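# Skomham opens a tabletop practice room in the old Vaneck building

**For release in May** – We've got news, and I've been itching to share it, so please forgive a press release that sounds more like me talking than it probably should.

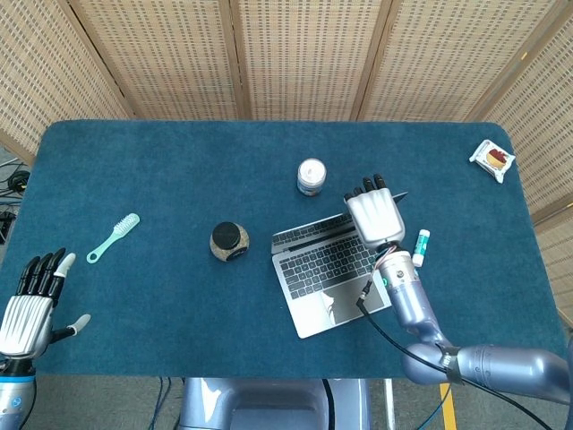

Skomham is collecting examples for a learning system called Rerkico, and as of this month the work has a proper home on the ground floor of the Vaneck building, which went up in 1922 and still has the drafty windows to show for it. I write most of our public updates from a desk down the hall, so I hear the motors all day (you get used to it). What Rerkico needs is a huge pile of ordinary moments: a hand going out to an object, closing on it, putting it down somewhere else, all done while a person steers. The tables are set with the kind of stuff that piles up at home, so you'll find a mint-green hairbrush, a candle in a glass jar and a snack packet sharing a teal-blue cloth with a laptop. I love that mix! A hairbrush handle and a crinkly packet ask for very different grips, and the only way we know to teach that is to do it over and over.

The room runs 8 stations, and each one gets reset between takes. The operator moves the arms, the hands follow, and the system records the joint positions along with the video. A take can be very short. If it goes badly we keep it anyway and label it as a miss – our training team asked for those early on, and they were right to. We used to throw them out, and I'd rather not say how many we lost that way.

Our partner on the project is Ngubane, who built the labeling software and put up with a lot of messages from us over the winter. Their tool lets an operator write a plain sentence for each take, something like "move the brush next to the jar," right after finishing it. Before that we were typing labels up at the end of a shift, when everyone was tired and one take had blurred into the next.

The first collection run is set for 24 weeks. We'll change the objects and the table coverings as we go, and move the folding screens too, so that Rerkico doesn't get attached to one backdrop. Lighting changes are on the list as well. We had a long argument over shiny things, by the way, and shiny things won. Laptops stay in.

We're also hiring. There are 50 operator spots open for the run, in day and evening shifts, and the evening one starts at 5 p.m. You don't need a background in engineering. You do need patience, steady hands and a willingness to pick up the same jar again and again with good humor. Training is paid and happens on site, on the same tables you'd be working at. Some of our best operators came to us from kitchens and sewing shops, and I'd be thrilled to see more folks like that walk in.

Reporters who'd like to come by are welcome in the mornings, before the second group of operators arrives and the hallway gets crowded. Write to the Skomham press desk and tell us whether you want to film, try the controls yourself or both. Please wear flat shoes – there are cables on the floor.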